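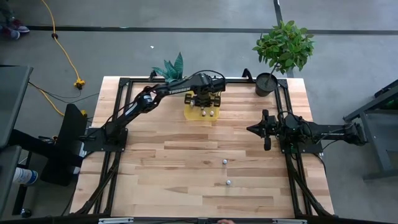
Yellow tray, small whitish balls, striped butcher block. Two of the balls are still out on the wood.

I keep being told that a tray solves the small-stuff problem. Get a tray, put the small stuff in the tray, done. I've owned trays for years and I'd like to see some evidence.

Look at where the two strays are. Right of center, toward the near edge, with the tray way over by the far edge. That's my kitchen table every night of the week, only mine are beads and dried chickpeas.

The tidying people say "give it a home." Fine. But the home is always put where it looks good, at the back, out of the way. Then you have to reach across the whole table for every single piece. Guess which pieces don't make the trip.

I tried it both ways at home. Tray at the back for a week, tray right in front of my elbow for a week. Front was better for the beads and worse for everything else, mostly my coffee.

Someone is going to say "just use a bowl." I've tried bowls. You can't see what's at the bottom without tipping it, and small round things do not need encouragement.

I will give see-through plastic some credit. With a translucent tray you can at least tell from the side if there's something in there. Yellow I'm less sold on. Everything pale looks like everything else against yellow, or maybe that's my eyes.

Rounded corners, though: yes. I'll go to bat for rounded corners. I had a Flernard tray with sharp inside corners and getting crumbs out of it took a toothpick. It's in the garage now holding screws, and the corners are still full of whatever they were full of in July.

Now the table, which is what I really want to argue about.

Butcher block made of narrow strips, cream and tan and reddish brown all mixed up. It's a good-looking top, no complaint. But people sell these as work surfaces for fiddly jobs, and I have questions.

Question one: stripes. Drop something small and tan on a tan-and-cream striped surface and go find it. Whitish balls like those are about the best case, and even they sit pretty quietly on the paler strips. Try it with a sesame seed or a watch screw.

Viorica Leka told me the stripes help because you can use them as lines to sort along. I tried sorting buttons along the stripes. It works until you bump the table, and then you have buttons.

Question two: is it flat? Everybody says theirs is flat. Put a marble down and let go. My Arnden top was sold as flat and a marble will leave from the middle every time, always toward the window. I can't tell from one picture whether that one's any better, so I'm not going to pretend to.

The Arnden leaflet says to let the wood "settle." It has had 28 months to settle. I've asked what settling looks like when it's finished and I'm still waiting.

Question three: oil. The Bartoš tin says eight coats. Eight! Danica Koubek did all eight on hers and I did four on mine, and we put the two offcuts side by side and couldn't pick which was which. Could be that the difference shows up later. Could be that Bartoš sells oil.

Somebody asked about the edge. Tops like these usually come with a clean square edge and no lip, so whatever reaches the edge goes on the floor. I glued a strip of felt along mine. It's ugly and it has done more than any tray I've bought.

And floors. A smooth gray floor like the one under that table looks great and is easy to sweep. It also gives a small round thing nothing to stop against until the baseboard. I used to want one. Then I spent an evening under the couch at Svetozár Dvořáček's place, where the floor's just like that, with a flashlight, looking for the last ball bearing. Never got it.

What I'd do, for whatever that's worth. Move the tray to the side where the loose pieces are. Put a dish towel or a piece of felt down under the work. Skip the matching set of organizers.

Before you ask, yes, I've seen the Farkosport sorting mat at 97 dollars. It's a mat. I looked for the part that made it something else and didn't find it.

Also please stop sending me the "one touch" rule, where you only ever pick a thing up once and it goes straight to its spot. I pick everything up at least twice. The first time is to find out what it is.

A couple of people say their tray has worked perfectly for years. Could be! Post the table too, though, including the near edge. I want to see what's sitting next to your elbow.

Edit, same evening: moved my own tray over to the right like I said. Table's clear except for one chickpea, and I'm leaving it there to see if it heads for the window.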